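Filed under: Galleries / Craft Room / Sorting and Storage

Small Parts, Clear Boxes

Noémi Balogh has been running the Wednesday craft table at Divstead for several years, and in that time the supply cupboard has filled up with odds and ends. Offcuts, pegs, beads, hooks, short lengths of dowel, all of it kept in paper bags and old cookie tins. This fall she and Lilla Hegyi decided to move everything into clear plastic cases, so that people could find a part without tipping a tin out on the table.

The job took longer than planned. The cupboard inventory came to more than 80 kinds of part, and some of the bags had not been opened since the group moved from its old room on Todetti Street. The gallery covers the table work only. Click through to the November newsletter for the list of what was given away.

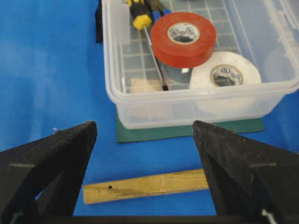
Divstead, November

A short wooden stick on the blue cloth, with a clear container on its green mat. The stick is unfinished and has a small round hole near one end. Lilla put pieces with holes in a separate group from plain ones, as they get used for different projects — hanging mobiles for the most part, and the little ladders the Echeverría family makes every winter. Plain sticks go in with the dowel.

Sticks are sorted by length first and thickness second. Anything longer than the case stays in the tall jar by the window. Split or badly warped pieces go in the scrap bin, where they are free to anyone who wants to practice drilling.

The blue cloth is an old one and will stay on the table for the next few sessions. Please leave it in place when you set up.
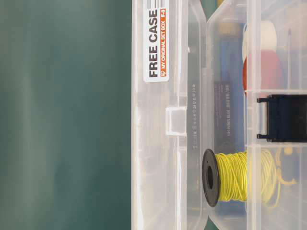 Cases and compartments

The clear case with its lid open. The label on the lid says "FREE CASE" and "MY ORIGINAL SET BOX," with the number F-3. Inside, the plastic walls divide it into separate compartments, and the lid closes with a small latch.

Noémi asks that each compartment hold one kind of part. If a compartment is full, start another case and do not put the extra in with something else. Cases go back on the second shelf with the latch facing out.

Shelf tags are still being written. The group uses the old Urnov catalog numbers, so drilled sticks are 3431 and plain dowel is 41. Tags for beads and hooks will follow when Lilla has finished checking them against the list — 13 are left to do.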